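The woman who looks after the well at Stallthorpe would like it known that she never asked for a festival. She is on her second cup of tea when I raise the subject, and she puts the cup down.

"People ring me up and want to know what time the ancient procession starts," she says. "I tell them eleven o'clock, and that it's ancient as of the year they built the bypass."

Well blessing at Stallthorpe falls in April, on the first weekend after Easter unless the field is too soft for cars. The leaflet calls it a pagan rite taken over by the early Church. I asked her where that came from.

"A man from Skulton wrote it. He'd read something similar about a village in another county and thought ours would do just as well. I've been through the parish books, such as they are. There's a mention of cleaning the well, and a mention of paying for beer for the ones who cleaned it. Saints don't come into it."

She does believe in God, she says when I ask, and goes to church most weeks. It is the dressing up of things that bothers her. Last year 400 people came, and a stall sold bottles of the water at 3 pounds each with a label promising calm.

"It's the same water that comes out of my tap. I haven't noticed any calm."

I put it to her that every custom was new once, and that the children who carry the ribbons will remember it as old. She gives this some thought.

"That's fair. My granddaughter cried when it was rained off. You can't tell a child of six she's crying over something made up by a man with a printer." She pauses. "But I'd like the grown-ups to know. You can enjoy a thing and still know how old it is."

What does she think happens at the well itself? Some visitors say they have felt a presence there, and one told me her bad knee had eased by teatime.

"Knees do ease. I've walked down there at six in the morning for 34 years to clear the leaves and I've felt cold, mostly. Once I felt very sad, but my sister had just died, so I don't put that down to the well."

She will be there again this spring, clearing leaves and showing drivers where to park. The vicar says a short prayer, the ribbons go up, and by one o'clock most people have gone to find lunch. She takes the ribbons down herself, usually the next morning, and keeps the good ones in a drawer.
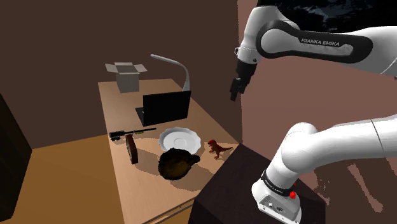
Franka Emika robot arm over a table of everyday objects (computer-generated)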